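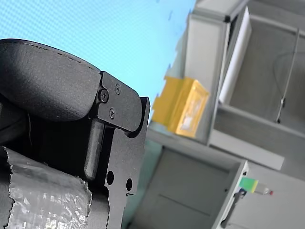
4.2 Temporary repairs. Most written rules for end effectors cover the part as it left the shop, and say little about the part as it is on an ordinary afternoon in its second year. The Usby handling rules, which we took as our starting point, give a full page to the choice of fasteners and a single line to everything applied afterward: "Temporary measures shall be removed." They do not say when, or by whom, and the measures have drawn their own conclusions. In Figure 4 the machined plate has its screws, its drilled holes and its stepped edge, all of which a drawing could account for, and a wide band of silver duct tape with torn edges, which a drawing could not. We do not take the view that tape is a moral failing. We take the view that it is a part, and that a part without an entry in the log will be treated as scenery by the next operator.

Our draft rule therefore asks for an entry each time something is added to the gripper that was not on the parts list. The entry gives the location, the material, the person who applied it and a date of removal – an actual date, since the first version of the form accepted "soon" and received a great deal of it. During the trial at Tornville, operators filed 29 such entries. Two gave a removal date that had already passed when the form was signed. Cruzado (Teodoro Cruzado, who drafted the form and bore its reception with patience) argued for rejecting both. We kept them, on the grounds that they were the most candid records in the set.

4.3 Contact with the held object. The second gap concerns what the fingers may touch. The Neltau checklist, otherwise sensible, requires that the object be "securely held without damage" and leaves both ideas to the reader.
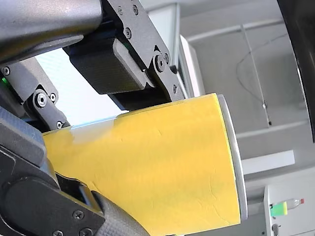 We propose that damage be judged against a record of the object made before the session, kept with the object and not in the memory of whoever likes it best. Old scuffs and creases are noted on that record. Without it, every mark is blamed on the last team to use the arm, and every last team has an explanation. For soft or wrapped objects we also ask that the contact side be written down, so that wear can be compared from one session to the next.

Inspection of the finger surfaces is set at every 3,000 grasps. The figure has no deep origin. Makokha used it, we found no reason to quarrel with it, and it is large enough that people do not resent it and small enough that they still remember where the form is kept. Sites handling sharp-edged objects should inspect more often, and should write the shorter interval into their own procedure before they need to cite it.

Research > Handling Practice > Working Papers > Section 4
Contact the editors | Copyright the authors, 2/24/23 | Back to top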